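What Is on a Box? Labels, Barcodes and Corners

A box does two jobs. It protects the thing inside, and it carries information about that thing. This page explains the second job. You will need one small product box, a ruler and a flat table.

Faces, edges and corners

Most product boxes are cuboids. A cuboid has 6 faces, 12 edges and 8 corners. The largest face is usually printed with the name, in big letters, so that it can be read when the box lies flat. The name is often printed again on a narrow side. On a store shelf, boxes may be stacked, and then only the narrow sides show.
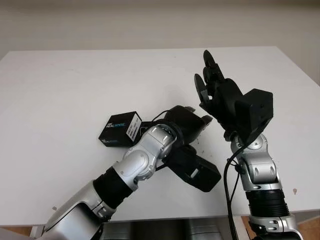

The name is printed on the top and, in smaller letters, on the front. The label is on the end.

The label

A label is a sticker added to the box. The printing on the box itself is the same for every box of that kind. The label can be different for each one. At the Olthorpe warehouse, 1,789 boxes arrived in February, and all the boxes of one product looked alike until someone read the labels.

A label may show:
- a part number, which tells what kind of product it is
- a serial number, which belongs to one single item
- one or more barcodes

The barcode

A barcode is a row of dark bars and light spaces. The widths of the bars and spaces stand for numbers or letters. A scanner shines light on the barcode. Light spaces reflect most of the light and dark bars reflect very little. The scanner measures this pattern and a computer changes it into characters. One common type of barcode used in stores holds 13 digits. The last digit is a check digit. It is worked out from the other 12 and helps the computer find a mistake. 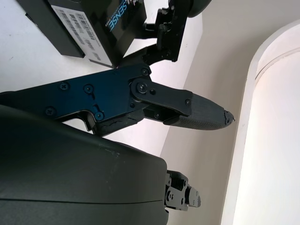 Labels are often white because black bars show clearly on white. A glossy dark surface is harder to scan. It can reflect light like a mirror, and dark bars do not stand out against it. Most scanners can read a barcode at a slant, but a fold through the bars can stop them.

Reading sideways

Letters on a box do not always run from left to right as you look at them. When a box is turned a quarter turn, a word that was level runs up or down. The word has not changed, only its direction.

Try it

1. Put your box flat on the table with the largest face up.
2. Write down every word you can read without moving your head.
3. Turn the box a quarter turn. Read it again.
4. Find the label. Measure its length and width in millimeters.
5. Look for a barcode and write down any digits printed under it.

Words to know

Cuboid: a solid shape with six rectangular faces.
Scanner: a device that reads barcodes with light.
Serial number: a number given to one item only.

Text by Dennis Kombo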